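April, dye bench, 8 in the morning

Second go at the walnut brown. The Clenach fleece came out of the overnight soak smelling exactly as much of sheep as it went in, so I've stopped believing what it says on the scouring soap.

Split the washed wool into 2 lots. Lot A went in with alum, lot B with nothing, walnut husks supposedly needing no help. 600 g of husks between them, from the sack marked Wavis that has been under the sink since whenever we last tidied under the sink.

- Pot A: brought up slowly, held below a simmer. Colour of decent tea by mid-morning.
- Pot B: same heat, same time. Colour of the tea you get on trains.

Topped both up from the tap, which is hard here and has opinions about brown. Must try rainwater. I wrote "must try rainwater" in the last entry as well.

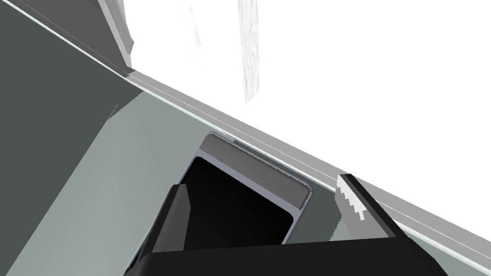 ## After lunch

Lifted both lots, let them drain, hung a hank of each by the window. A is a warm mid-brown with one paler patch where the tie was too tight. B is beige — a perfectly respectable beige if anyone had asked for it.

The Kofler thermometer reads 21 when it's lying on the bench and I can see my breath, so every temperature in this entry is a matter of faith. The old one is in the drawer with the cracked end. Still trust it more.

## Next

- Ties looser, figure of eight, cotton only
- Put B back in the pot overnight, heat off
- Order alum before the Prernico scarves, we're down to the crumbs
- Rainwater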